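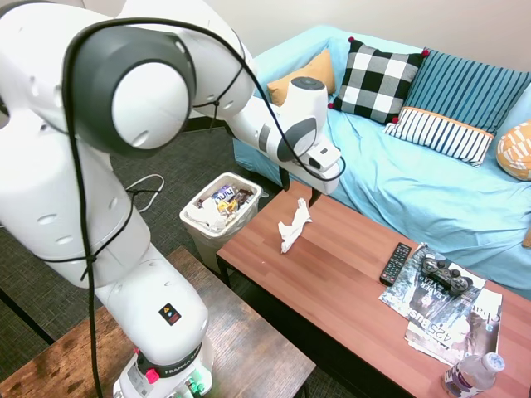

Wooden coffee table, with Franka arm.

17th December | By the Nilemach catalog desk | 2 min read

Flosevia Open House Sign Kit

Every agent owns a sign that blew into a neighbor's pool. The Flosevia kit is our answer to that sign, and to the cinder block you bought to hold down the one after it.

You get 4 directional signs, a folding A-frame for the front walk, and a carry bag with handles that were sewn on by somebody who has met a staircase. The signs slide onto steel ground stakes with a step bar, so you can push them in with a shoe. Dress shoes will do it in October. By January we suggest boots, or a warmer market.

The arrows flip. Pull the panel off the stake, turn it over, and it points the other way, which saves a good deal of shouting at the corner. The lettering reads OPEN HOUSE and nothing else. We used to offer a version with room for a slogan. We have read the slogans, and we have stopped.

The A-frame has a shallow tray in the base for sand or water. Fill it. Customers who skip this step write us very descriptive letters. The face takes a standard rider with your name and phone number, and there is a brochure pocket on the back with a lid that closes in the rain. Flyers are not included – you already have 3,000 of them in the trunk. 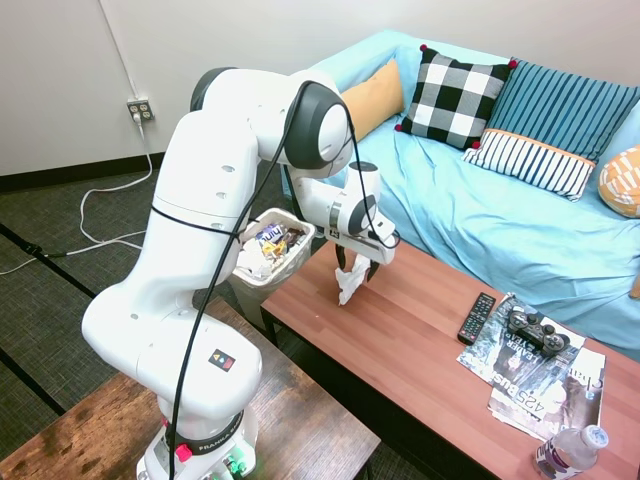
Colors are white on blue or white on green. A red set existed for one season, and drivers kept stopping at it. Panels wipe clean with dish soap and a rag. Skip the pressure washer, which will take the arrow off and leave you with a sign that just says OPEN HOUSE to the world in general.

Check the rules before you plant anything. Relovville allows directional signs on the grass strip only on the day of the showing and wants them gone by dark. Plenty of homeowner associations are stricter, and a few seem to have been founded for that purpose.

The stakes are covered for 3 years against bending in normal soil. Gravel driveways are not normal soil. Spare stakes, panels and the little rubber feet are sold separately, and the feet are the part you will lose.

Hosseinzadeh Realty Supply carries the kit at its front counter if you would like to lift it first. Otherwise we ship from our own warehouse within 2 business days, in a box that is larger than you expect.

© Nilemach | Contact us | Returns | Back to top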